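Equipment planning for tabletop robot cells

Equipment planning for tabletop robot cells is the process of choosing, costing and scheduling the hardware needed to run a small robot arm at a fixed workbench. It is practiced mainly by teaching laboratories, research groups and small firms that want to train or test manipulation tasks before paying for a larger installation.

Scope

A tabletop cell is normally budgeted as a single unit made up of the arm, the gripper, the work surface, the sensors, the computer and the objects to be handled. Buyers who price the arm alone tend to run short later in the year. Cabling, mounting hardware and spare fingers are often ordered separately and may come from different suppliers with different delivery times.

Task objects

Objects for household tasks are usually divided into containers, small appliances and items to be moved. Toy food is widely used in place of real food. It does not spoil, it keeps its shape between sessions, and a lost piece can be replaced with the same model. Bowls, plates and colanders are bought from ordinary kitchen suppliers. A countertop oven gives the cell a door and knobs to work with and takes up a large share of the table, so its footprint is measured before the surface is ordered. 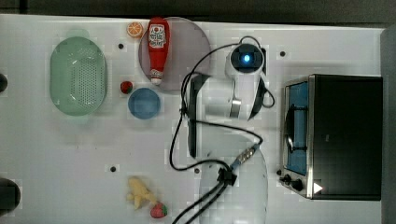
Purchasing practice varies. At the Draltville training center, the cell budget is split into fixed equipment and consumables, with a ceiling of $3000 a year for the second group. Gripper pads, cables and replacement objects are charged to it. The Trornham workshop keeps no separate consumables line and buys replacements from its general repair fund, an arrangement that has led to delays when several benches need parts at once.

The Rusu method

The Rusu method is a planning procedure named after the bench program at Droltmont where it was first used. It calls for two complete sets of task objects per bench and a service interval of three months for the gripper. Orders are placed in September, ahead of the period of heaviest use. The second set stays in storage until a piece from the first is damaged or missing, and the pair is reordered together so that colors and sizes match.

Critics of the method note that it ties up money in stored items and gives little guidance on computers, which go out of date faster than the arm. Later versions at Droltmont moved computing into a separate replacement schedule.

Site requirements

Planning documents generally list table size, the position of mounting points, power outlets and the reach of the arm. Cable routing is settled before installation, with slack left for the full range of motion. Floor space is also set aside for an operator and for access to the emergency stop.

See also

Workcell
End effector
Life-cycle costing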